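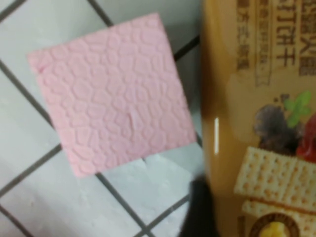 The pink pebbled pad, on the tile.

Packing potato chips in a box for the mail - do I put foam in, and can the bags stick out the top?

Asked January 7, 2014 in Packing and Moving

Hello everybody, I have been reading this site for a good while and this is my first time asking anything, so please be patient with me if I go on. My niece moved away to Hurncombe for a two year job and what she misses most, more than any of us I suspect, is the snack aisle. So I have promised her a box of chips and puffs and all the crunchy things she grew up with, and I would like them to get there as chips and not as crumbs.

I have plenty of cardboard boxes saved from orders that came to me, and I write what goes in each one on a label on the front so I don't mix up the chips with the cookies and the tea. What I don't have is any experience sending something this light and this breakable. Plates I can do! I once mailed 48 saucers to my sister-in-law and only one was chipped, and she says it was like that before. But chips come in their own little pillow of air, and I can't work out if that helps or hurts.

I do have some soft pink squares with a bumpy, pebbly top, bought from Plundis for lining shelves and never used. They are square and pretty thin. Would one on the bottom and one on the top do any good, or am I just using up room that could hold another bag of something?

My other question is about height. The big family size potato bags are the ones she loves, and they are taller than the box whichever way I try them.
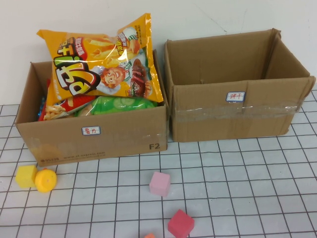
Jui-lin Lau replied: Go up one size in box before you do anything else. A tall bag that stands over the rim has to be bent down for the flaps to shut, and then all the weight of whatever gets stacked on the box lands right on the bag. I send a box to my parents every February for the new year and learned this the sad way, with a bag that had popped along the seam and greasy crumbs through all the rest.

What I do now is lay the big bags flat on their backs, one on top of the other, and stand the small ones on edge down the sides where there's a gap. You want the bags touching each other but not squeezed. Press down on the top layer with your flat hand and if it pushes back a little, good. If you have to lean on the flaps to tape them, take one bag out. I know it hurts to take one out! You can always eat it.

As for the air in the bags, leave it alone. I've seen people say to prick a tiny hole and let the air out so you can fit more, and please don't, they go stale and they go to dust as well. The air is doing the same work your pads would do.

Your pink squares are fine for the top. I'd put one there, bumpy side down or up, I can't see that it matters, and skip the bottom and use crumpled paper instead, a good couple of inches. Paper fills the corners and a flat pad doesn't. Also use a new strip of tape on every seam of an old box, including the ones that are still holding, and cross out the old shipping labels and printed codes so the post office doesn't get confused. Mine went to the wrong depot once over an old label.

Answer 2, from a guest

I'd use Pridden boxes, the double wall ones. Chips weigh nothing so the extra cardboard doesn't cost much. Just check what the carrier charges for size, because a big light box can be billed like a heavy one. Mine was a shock.

Answer 3, from a guest

Agree with the first answer mostly. I would only add, if you are sending any cans or jars (we always send Krajčí pickles) put them in a separate box altogether. Not the bottom of the same box. A separate one. They roll.

Also some places won't let in anything with meat in it, and I've heard that can include flavorings, so look up the rules for where she is before you seal it all up.

Comment from the asker

Thank you so much, all of you. I have found a bigger box in the garage and the tall ones do lie down in it nicely with paper all around. I hadn't thought of the size charge at all, so I will measure tonight before I tape. No cans in mine, but I was thinking of a small jar of chili sauce, and now I believe that will go with the tea instead. One pink pad on top, then, and the others can go back to being shelf liners if I ever get around to those shelves.

2 people found this page helpful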